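Towel notes, bench 4
19 Dec 2018
Entry: W. Sutanto

Continuing with the Bautista bath towel, the tan one. Sivaprasad wants to know which way it prefers to fold before Ondel writes the care sheet. Weight this morning 374 g on the small scale, same as in October after the first washes. It has now been through 8 washes, line dried, no softener.

Green cover is back on the table. The gray one shed onto everything and I couldn't tell its lint from the towel's. Corners of the green cover still won't lie flat and need tape. 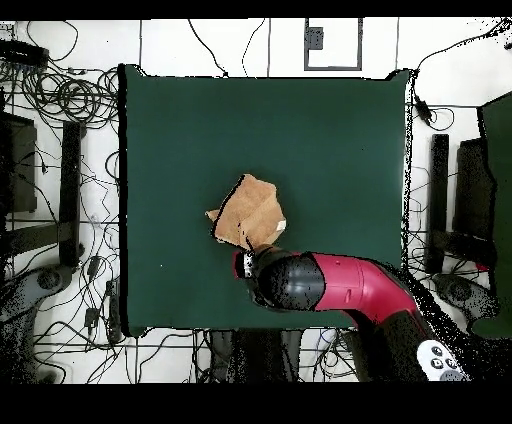

Tan piece on the green cover, crumpled, dark crease running on the diagonal.

Creases. The diagonal one is the one to watch. Jaqueline thinks it was set in the bale and will never wash out. I think it comes from hanging the towel by one corner, which we did for most of October. To settle it, hang the next Bautista over the rail at the middle and leave the corner alone.

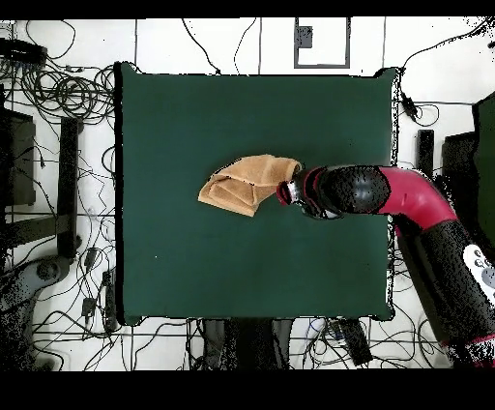 Reading time: 2 min

Held at one end the fabric bunches into a wedge, with a folded corner pointing left. The layers stack up close to where it's held. I had expected a plain drape from a towel this soft. Yatziri says the Corkel sample did the same when she tried it, but that one is thinner and she didn't write down the wash count. Yatziri, please add it here if you find it.

White speck on the left side of the green. Check the cover with tape before blaming the towel for lint.
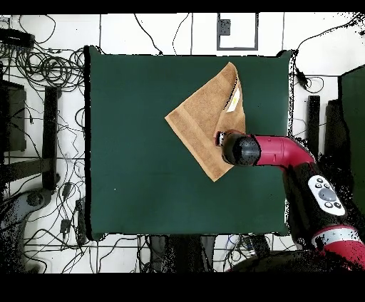 Towel turned to a diamond, right half folded over. Woven band along the left side, care label near the upper right fold.

The woven band lies flatter than the pile and looks slightly lighter. Ezequiel asked if the band shrinks more than the body. Measured along the band and then through the middle of the towel, difference 11 mm. Not enough to pucker the edge so far. Repeat after the next wash with the steel rule; the cloth tape stretches.

Label printing is getting faint. Brarier's labels were sewn into the hem and held up better, so mention that to Sivaprasad.

Last one for the day, lifted by the right corner. Broad flap on top, narrow pointed tail out to the left, and a lighter beige underside where the lower layer tucks under. 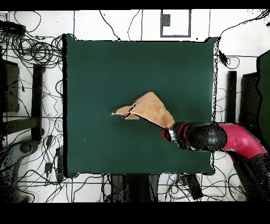 To do

Wash 9, same cycle, then hang at the middle.
Weigh again before and after.
Trim or tape the upper right corner of the green cover, it curls.
Ask Jaqueline for the bale photos.
Second Bautista towel is still in its bag on the shelf. Leave it unwashed.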